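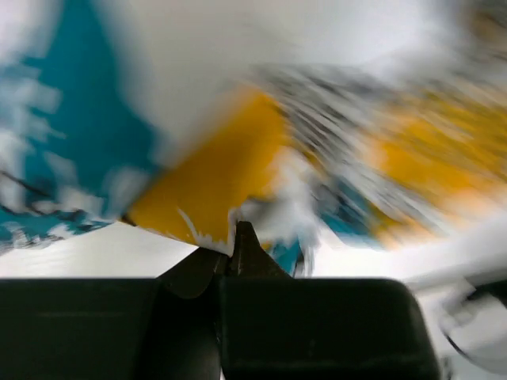 Home | Units | Handouts | Timetable

Unit 18: Cloth handling and the rules we claim to follow

Read this before the March lab. The Adon guide has 126 clauses, and more than 200 notes under them. Most were written for stiff parts. Very few mention fabric, and those that do treat it as a thin box. Be wary of anyone who tells you their cell "meets the guide" when the job is cloth.

Clause 119 asks for a "stable grasp" before any move. Stable by whose measure? With a metal block you can check the width between the fingers. Printed cotton bunches up, and the width tells you next to nothing.

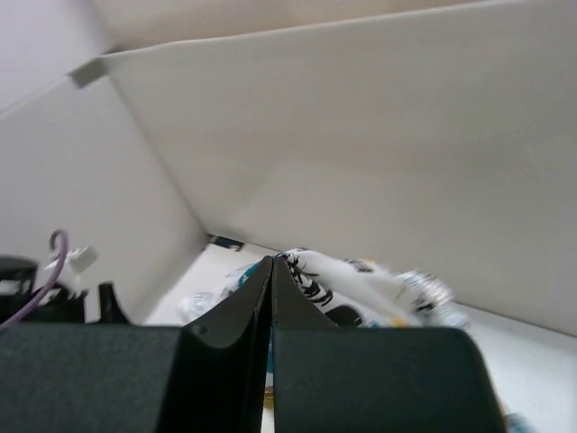

Fig. 2. Patterned fabric bunched at the fingertips, white panels behind.

The Zedasley checklist gets around this by asking the operator to tick "grasp OK". I don't think a tick is evidence. Write down what you saw and which part of the cloth was held.

Before each run:

1. Keep cables out of the arm's path. Look for yourself, whatever the last sheet says.
2. Open the fingers over bare table and note any marks on the surface or scuffs on the fingers.

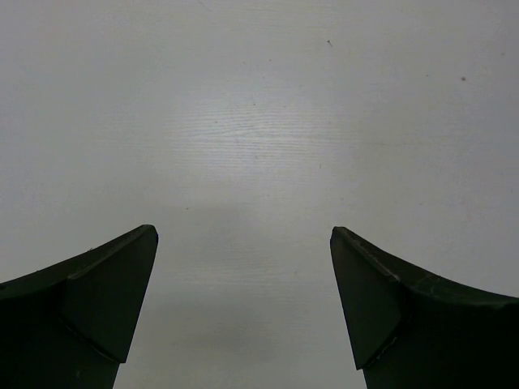 3. Set the speed limit and say who chose it. Carkano's default is a habit, so don't cite it as a standard.
4. Test the stop button with the arm moving.

For discussion: Figueiredo drops step 4 for "low-force" grippers. Find the clause that allows it. I couldn't.

Contact the unit office | © Course staff | Back to top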